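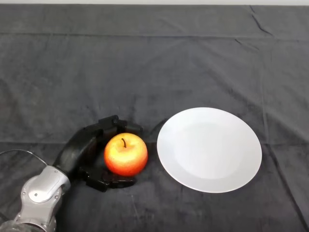
Nappe gris foncé, plis d'origine compris.

Rédiger une newsletter que vos clients ouvriront (au moins une fois sur deux)

Vous vendez du linge de table, du miel ou des chaussettes, et quelqu'un vous a dit qu'il fallait « faire de l'emailing ». Bien. Vous avez donc récupéré 600 adresses, ouvert un compte sur Gekenex, choisi un modèle avec un bandeau turquoise, puis fermé l'onglet pendant tout le mois de décembre. Reprenons.

Étape 1 : nettoyer la liste
Supprimez les doublons, les adresses mal tapées et celles des gens qui n'ont rien demandé. Oui, même votre cousin. Une liste de 100 personnes consentantes vaut mieux qu'un annuaire grincheux. Dans Gekenex, la commande se trouve sous Contacts, puis Entretien – un menu que personne n'ouvre de gaieté de cœur.

Étape 2 : choisir un seul sujet
Un message, une idée. Si vous annoncez à la fois les soldes, le déménagement de l'atelier et la naissance d'une gamme de torchons, le lecteur retiendra qu'il devait acheter du pain. La boutique Nosberg a longtemps envoyé des lettres à 7 rubriques. Elle en est à 2, et elle reçoit enfin des réponses qui ne contiennent pas le mot « désinscription ».

Étape 3 : écrire l'objet en dernier
Rédigez d'abord le corps du texte, puis relisez-le et cherchez la phrase que vous diriez à voix haute à un client. Elle fera un bon objet. Évitez les majuscules et les fusées. « Les nappes Bilex sont de retour en gris » dit tout ; « INCROYABLE, vous n'allez pas le croire » ne dit rien, et le dit fort.

Étape 4 : placer un bouton
Un seul, assez haut, avec un verbe dessus. « Voir les coloris » convient. « Cliquez ici » date un peu.

Étape 5 : tester avant d'envoyer
Envoyez-vous le message et ouvrez-le sur votre téléphone. Vérifiez les liens, le prénom automatique (« Bonjour {prénom} » n'a jamais réchauffé personne) et la mention légale en pied de page.

Étape 6 : programmer l'envoi
Essayez 7 h pour une moitié de la liste, midi pour l'autre, et gardez l'horaire qui marche le mieux. Si vous utilisez l'extension Bang pour les statistiques, attendez le lendemain avant de consulter la courbe. La rafraîchir toutes les deux minutes ne la fait pas monter, nous avons vérifié.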